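Pikano : la démo est là, la sortie repoussée à septembre

Le studio Ummont a mis en ligne mardi la première démo publique de Pikano, son jeu d'exploration en 2D annoncé l'hiver dernier. Comptez deux heures en prenant son temps, un peu moins si on fonce. Sur PC seulement pour l'instant. Les versions consoles suivront, pas de date.

On y joue une cartographe débarquée sur un archipel dont les îles changent de place chaque nuit. Pas d'arme au départ, juste un grappin, une lanterne et un carnet à remplir soi-même : le jeu ne dessine rien à votre place. Les croquis ratés restent ratés, et on se perd pour de bon. La démo couvre l'île de départ et un bout du phare, avec un boss à la fin (coriace, le boss).

Aux commandes, Tatu Kombo, passé par la conception de niveaux chez Plirnider avant de monter sa propre équipe. Ils sont 11 aujourd'hui, contre quatre au lancement du projet. Yi-an Ok signe la musique, Ga-eun Kwon les décors, peints à la gouache puis numérisés. Le jeu final doit compter 8 îles et plus de 300 fragments de carte à retrouver, dont une bonne partie facultatifs.

Mauvaise nouvelle pour les impatients : prévu à l'origine pour le début de l'été, le jeu complet glisse à septembre. « On préfère refaire le système de marées que de le livrer tel quel », explique Kombo dans le billet qui accompagne la démo. Les marées, justement, sont absentes de cette version. Dommage, c'était le gros morceau de la bande-annonce.

Côté technique, rien de grave à signaler de notre côté. Quelques ralentissements dans la grotte aux méduses, un dialogue resté en coréen, et une manette qui refuse de vibrer. Le studio à déjà publié un premier correctif mercredi matin... enfin, mardi soir tard. Les sauvegardes ne seront pas reprises dans le jeu final, autant le savoir avant de ratisser chaque recoin.
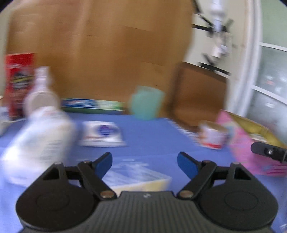

L'éditeur Fujimoto, qui s'occupe de la distribution, promet aussi une édition physique avec carte en tissu et bande-son. Tirage limité à 929 exemplaires, numérotés, prix pas encore fixé. Précommandes ouvertes dans les prochaines semaines, sans plus de précision. Mi-kyung Geum, responsable des éditions chez Fujimoto, n'exclut pas un second tirage si la demande suit, mais sans la carte en tissu.

Textes en français dès la démo, traduction correcte malgré une ou deux coquilles. Pas de doublage prévu. Un mode assisté permet de ralentir les sauts et de désactiver les dégats de chute, pratique pour les plus jeunes. Eun-seong Koo, qui gère les retours des joueurs, invite à remplir le questionnaire accessible depuis le menu principal. La démo reste disponible jusqu'à la sortie du jeu.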